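**Ticket:** Play kitchen, missing and wrong pieces, table marks, oven knob
**Opened by:** Odette Perrin, toy library desk
**Status:** Mostly closed. See the lime.
**Priority:** Originally "Urgent" (set by the family). Changed to "Normal" (set by me).

**Reported problem**

The October borrowers returned the play kitchen with a note taped to the lid of the tub. I'm copying it in full, as it's the only documentation we have:

> "Ketchup won't stay up. Plate wrong. Strainer doesn't fit in bin. One knob is stiff. Kids say there was a lemon. Thank you, they loved it!"

Six sentences, five defects and a compliment. I have had worse from adults reporting a broken printer.

**Background for whoever picks this up next**

The kitchen isn't one set. It was two sets at the start, a green one from Vukstead and a mixed box from Dronach, and then people began donating. The catalog card still says "Play kitchen, complete," a claim I'd like to meet the author of. The card also gives the replacement value as $85, which would be fair if you could buy any of it in one place.

The two original packing lists are in the blue binder. The Vukstead list has pictures. The Dronach list has a column headed "Foods, Assorted" and nothing beneath it.

**Step 1. Get everything on the table**

I cleared the white table and put the pieces out in no order at all. Experience says that if you start sorting before everything is out, you end up with a very tidy half of a kitchen and the other half still in the tub under the apron.

First pass notes:

- Ketchup on its side on the gray plate. I stood it up. I turned around. I laid it back down.
- Mint green pieces kept near each other on the theory that they're related.
- Yellow plush on top of the big black box. It's not on either packing list. It has been through the tub so many times that I think it has tenure.
- Orange slice present.
- Blue round plate present, and I'm treating it as a donation until somebody finds it on a list. 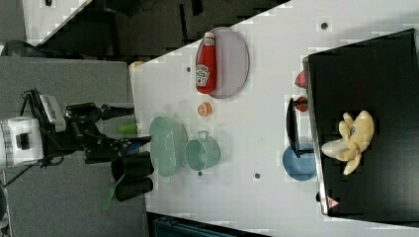 **Step 2. The ketchup**

Reported: won't stay up.
Reproduced: yes, on demand.

Checked the table with a level first, because the last time something in this room fell over it was the table's fault. Table is fine. Tried the bottle on the gray plate, on the bare tabletop, and on a paperback. It went over on the paperback fastest.

The base has a slight bulge. You can feel it with a thumb and you can't really see it. My guess is that somebody left it next to a radiator, and we have only one radiator, so that's the suspect list done.

Things I considered:

1. Sanding the base flat. Rejected. Then we own a ketchup bottle with a hole in it.
2. A ring of putty. Rejected. It would be eaten.
3. Writing "ketchup lies down" on the card.

Went with 3. Actual wording on the card is "Bottle rests on its side, this is normal." Closed.

**Step 3. "Plate wrong"**

This took longer than it should have. I read it as a missing plate and went through the binder looking for one. Nothing missing. Then I read it as a wrong color and held plates up against the Vukstead pictures by the window, which is how I came to be standing in the front window of a public building holding a toy plate over my head when the delivery came.

Phoned the family. The plate is wrong because it's "too big for the mug." The older child feels strongly that a mug goes on a saucer and that the gray plate is a platter.

He's right. There's no saucer. There never was one on either list. I've put in a request to the swap shelf at the Furukawa Street branch, who have more crockery than they can store and no ketchup whatsoever.

Status: waiting on Furukawa Street. Not blocking. Children can drink imaginary coffee from an unsupported mug in the meantime.

**Step 4. The colander and the bin**

Reported: strainer doesn't fit in bin.
Reproduced: yes, and I have a bruise.

The colander is the long oval mint one with a handle at each end. The bin is the Brivow tub we switched to in spring. I measured the tub inside at 300 mm across. The colander, handle to handle, is more than that, and plastic handles don't care how politely you push.

The old tub was 400 mm. We retired the old tub because it didn't fit the shelf. So the kitchen fit the tub and the tub didn't fit the shelf, and now the tub fits the shelf and the kitchen sits on top of it like a hat.

Fix: colander goes in on the diagonal, FIRST, bowl side up, with the small foods inside it. Then the plates upright along the side, then the pot. Mug anywhere. The oven travels separately and always has. I packed and unpacked it twice this way and the lid closed both times. On the third go I put the pot in first to see what would happen, and what happened was the bruise.

I've drawn the order on a card and stuck it inside the lid. Please don't laminate the card. The laminated one from the puzzle tub has become a slide for marbles.

**Step 5. The stiff knob**

The oven has two black knobs. Neither controls anything, which has never held them back. Left one turned freely. Right one turned if you meant it.

- Pulled the stiff knob off. It comes straight off with a firm tug, no screw.
- Found: a quantity of dried modeling dough in the stem hole. Pink.
- Picked it out with a wooden skewer, wiped the stem, pushed the knob back on.
- Turns freely.
- Turned it some more. It's quite satisfying, I see the appeal.

The dough tub and the kitchen were out to the same family in the same week, and I'll say no more about it. Closed.

**Step 6. The lemon**

"Kids say there was a lemon."

No lemon on the Vukstead list. The Dronach list, as mentioned, says "Foods, Assorted," so a lemon can't be ruled out, and neither can a swordfish.

Searched: the tub, the apron pocket, behind the radiator, the dress-up rack, the shoe of the dress-up rack's only cowboy boot. Found one domino and a ticket stub.

Phoned the family again (they've stopped sounding surprised). The younger child was put on. Summary of a longish call: the lemon was small, it was "for the soup," and it was green.

It's a lime. Or it's an avocado; opinions at the desk are divided, and the paint job isn't helping. Either way it's bright green, it's oval, and I'd put it on the left end of the table myself that morning and walked past it all day while looking for a lemon.

Re-laid the table for the sign-off with the green thing where I could see it.
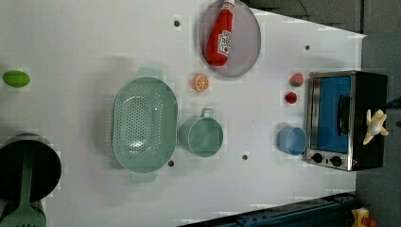 *Second layout, for sign-off. Green food, far left. Ketchup resting, this is normal.*

**Step 7. Marks on the table**

Not in the family's note, but somebody at the desk added it to the ticket in pencil: "dots on table, won't scrub off."

Looked at the small dark gray dots in the white tabletop. Tried a damp cloth. Tried the good spray. Then stopped and considered whether a stain would space itself out like that. I'm calling these part of the table. They could be screw heads. If you're the one who wrote the note in pencil, thank you, and please stop scrubbing them.

**Card changes made**

- "Complete" crossed out. Now reads "Play kitchen, assorted."
- Ketchup note added.
- Orange slice added by name. It was previously covered by "fruit (1)," which was accurate for as long as we didn't own the green one.
- Spatula listed as "green, lives in the dark pot." It won't lie flat with the plates, so don't try.
- Catalog number corrected from 45 to 54. It's been filed as a wooden train for some time, which explains two phone calls in the summer and one very disappointed grandfather.

**Open items**

- Saucer, from Furukawa Street. They say they have one in a color they describe as "nearly." I've said yes.
- Lime or avocado. I've written "green food, oval" and left room on the card. Anyone wishing to reopen this should bring evidence.
- Plush. Three options: catalog it, put it with the soft toys, or keep pretending it came with the oven. Leaving it where it is until someone asks for it by name.
- Black box for the oven: the shelf label says "microwave." I'd call it a toaster oven. Two knobs, door handle, obviously does a nice bagel. Label to be changed when I next have the label maker, currently on loan, overdue, to the same family.

**Comments**

*Desk, 4:10 pm:* Family phoned us this time. They'd like to know if the kitchen can be renewed.

*O. Perrin, 4:15 pm:* Yes. Colander goes in first. Tell them twice.

*Desk, 4:40 pm:* Told them twice. They asked whether the lemon had turned up. I said yes.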